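Re: [utility-room] Where to put the washing basket, and zips in the drum
From: Eirlys Gape
To: the house list
In reply to: Emlyn Griffiths

Emlyn Griffiths wrote:

> Can somebody set down how the laundry is meant to work now that the
> machine has been moved? I went in on Sunday and could not tell which
> programme people use for jackets. Also the basket was on the floor
> in front of the door again and I nearly went over it. Is there a rule
> about where it goes? And are we still using the Drullon powder or
> has that stopped?
>
> Emlyn

Emlyn, and everyone else,

I have put the answers on the house page and am copying the whole lot in below so that people who never open the page have it as well. Benedikt and I went over it together and Alun has read it. 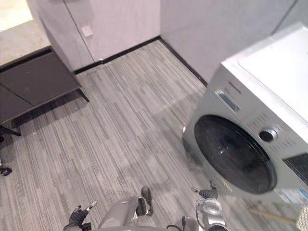

Page last changed: 23/08/2023 by Eirlys Gape

The machine. It is the front loader next to the dark grey cabinet. The round knob on the front is the programme selector and you turn it before you press anything. Jackets and anything with a lining go on the 30 wash for synthetics, with the short spin. Towels and bedding go on 60. Please leave the door ajar when you have emptied it. The seal had started to smell by the beginning of August and I had to clean it out with a toothbrush.

Please don't leave bottles standing on the lid. They walk during the spin and Irina has already had one come down beside her. They go in the cabinet, left-hand side.

Powder. The Drullon has finished and we are not buying it again. We are on Utetti liquid now, the 42-wash bottle, and it goes in the drawer, not in the drum. If you want to use your own, that is fine, but put your name on it.

Jackets. Most of the trouble we have had has been with these. Do the zip up before it goes in. An open zip catches on everything else in the load and we have had two pillowcases torn. Then go through the pockets, including the inside one. If the zip is stiff, hold the cloth flat just beside it and pull slowly. Pulling harder only gets the lining into the teeth.

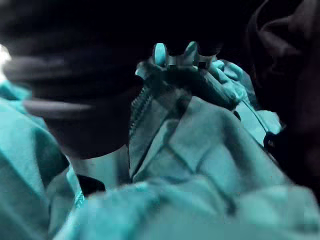 Teal jacket, at the top of the zip.

Collars want folding down before the wash. If they go in half up and half down they come out with a crease along the seam which takes some getting rid of, and most of these jackets can't be ironed. Turn the jacket inside out if the label says so. Benedikt turns everything inside out regardless and I have no objection to that.

Don't put more than two jackets in together. They take up water and the machine can't balance itself, so it stops with 18 minutes left on the display and sits there. If that happens, turn the knob to off, wait for the door to click, take one jacket out and run the spin again.

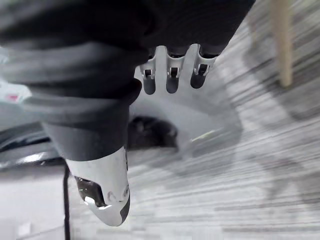
Drying. Jackets are not to go in the dryer downstairs. Shake them out, do the zip up again and hang them on a wide hanger, not a wire one. Alun says there are enough hangers if people bring them back from their rooms. There were 37 when he bought them. Thick ones need a night and most of the next day, even in this weather, so please don't take somebody else's down because you think it feels dry.

The basket. Yes, there is a rule, or there is now. It goes on the chair beside the machine. It is easier on the back to sort from there, and the floor stays clear for whoever needs to get to the door. Put the chair back when you have finished with it. 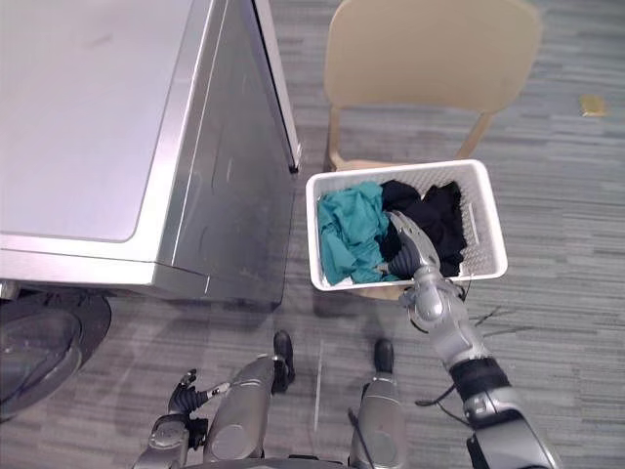
The white basket on the beige chair.

If there are clothes in the basket and they aren't yours, leave them in it. If you need the basket, put a note up and give the person until the evening. Anything left longer than that goes in the Matar bag behind the door and I will ask on this list whose it is.

One thing I couldn't answer is the booking sheet. Irina would like a new one with two-hour slots and Benedikt would like none at all. Please reply to the list by Friday with what you think.

Eirlys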